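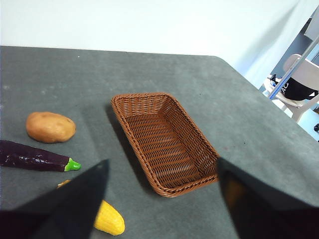 Jurgita says the corn is a red herring and I should go back and look at the grip timeout before I touch anything else. Fair enough, so I'm reopening this one.

Ticket 334, vegetable sorting, reopened Friday, January 15, 2021

OK so the problem again for anybody who missed club on Tuesday: the arm goes for the eggplant, closes, lifts, and then lets go halfway to the basket. Potato is fine! Corn is fine most of the time. The eggplant is just slick and it drives me up the wall.

What I tried so far:

Bumped the grip force up to 30. Held a bit longer, still dropped it.

Slowed the lift way down (Kuldeep's idea). No change that I could see, plus now a full run takes forever and we only get 6 minutes at the Warner meet.

Swapped back to the old config from before winter break. Worse, so I put the new one back.

Then I read Jurgita's note and found the timeout sitting at 200 ms. I'm pretty sure that's left over from the foam block exercise, when we wanted it to open quickly. Shakuntala, was that you or me? Not mad, I just want to know if anything else got changed that day.

Next up: raise the timeout, leave the force alone, and grab the eggplant near the middle, away from the green end. Start order stays the same, basket empty, so we can compare logs.

Pankaj, please don't push to the Mandley branch till I've run it. Leaving this open.

Renu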